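Ticket: school visit booking, butterfly garden
Opened by: Halima Makori
Status: open

Online form took the deposit for 24 children but the confirmation shows 2. Tried again in a different browser, same result.
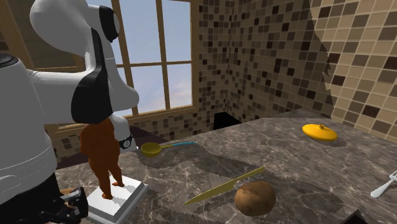

Yellow ladle on the grey marble worktop

Reply, Kheri Langat, Jul 2, 2024: I can see one payment of 800 and no second charge. The group size box drops the last digit if you go back a page. I've corrected yours by hand.

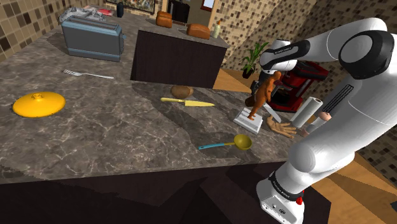
Please check the packed lunch count as well, as it copies from the same box. Leaving this open until Halima confirms.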